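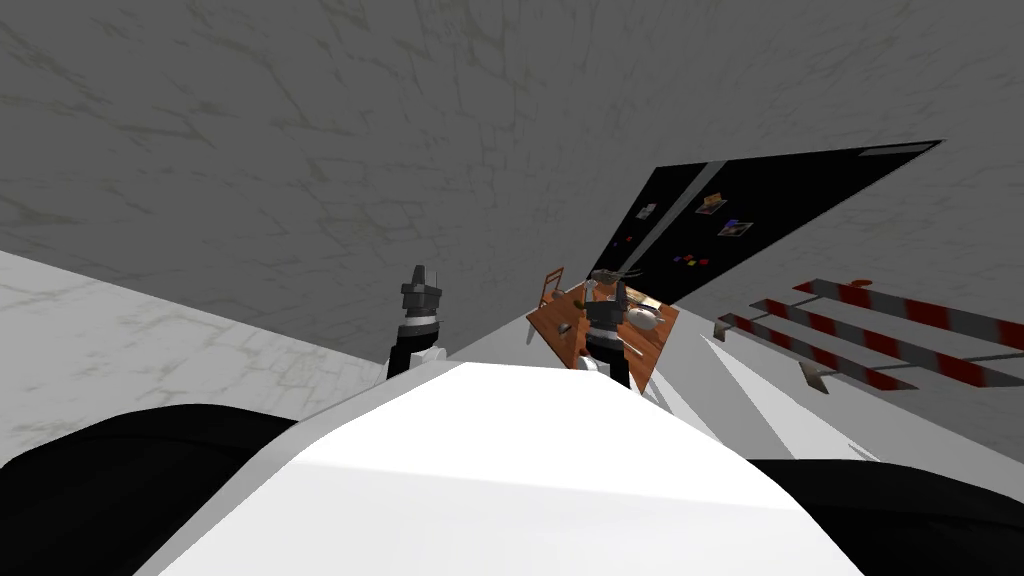

Which office receives a complaint under the provincial regulation on workplace harassment if the employer is a contractor and has no office in the province?

The complaint is lodged with the labour service of the district in which the work is carried out. The location of the contractor's head office has no bearing on the matter. In Nunholm the service accepts written complaints at the ground floor counter until Friday noon each week, and by post at any time.

My sister is employed by Dasex on the road works outside Lacson and has been told by her supervisor that only the head office may deal with such matters. She would prefer not to write to the head office first. I should be grateful for guidance on the time limit as well.

Pacita Quiambao

Reynaldo Lumbao

The supervisor's statement is not correct. An internal procedure may exist alongside the regulation, but an employee is not required to complete it before approaching the district service. Section 11 states this in plain terms.

The complaint must be submitted within 30 days of the most recent incident. It should give the name of the employer, the place of work and a short account of the events. Two copies are required, one of which is stamped and returned to the person complaining. The service then has 20 days in which to invite both parties to a hearing. Your sister may be accompanied by a relative or a union representative, and she may ask to be heard separately from the employer. That request must be made in writing before the hearing date.

No fee is payable at any stage.

Grurska

We followed the same procedure in May and the letter of invitation came late. I would advise keeping the stamped copy in a safe place. I do not know whether Lacson has its own counter or still sends its papers to Nunholm, so please telephone before travelling.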